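Home | Forums | Desk & Workshop | New posts | Log in

Are the Jarnen green ones worth it?

dimas_yeoh
Stirnmont wants 900 for a box of 12. Seller swears they're the same as the old Purba ones with a new shell. I don't buy it. Same weight how? Same fit how? He couldn't tell me.

plankside
"Same with a new shell" is what they said in July too. I have 2 and the finish scratches if you look at it wrong.

anjani_k
Mine don't scratch, plankside. What are you keeping them in, gravel? I got one out on the bench Monday.
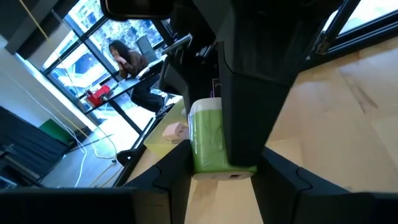 Lime green body, off-white ends, small dark opening in the bottom one.

dimas_yeoh
Nice and shiny, sure. Shiny tells me nothing about how long it lasts. Is that a clear sleeve over the green or just gloss?

anjani_k
Hard to tell from the photo, and I'm not peeling it to find out.

plankside
So we still don't know. And the opening looks small to me. My old Purba plug was a fight every time.

chaiwat_p
Tromance had the full case at 2,550 and no returns. I'd pass until somebody has used one for a year.

dimas_yeoh
Passing for now. Anjani, post again if it dies.

Recent threads
Purba shells, any left?
Stirnmont shipping times
Which planks for a bench top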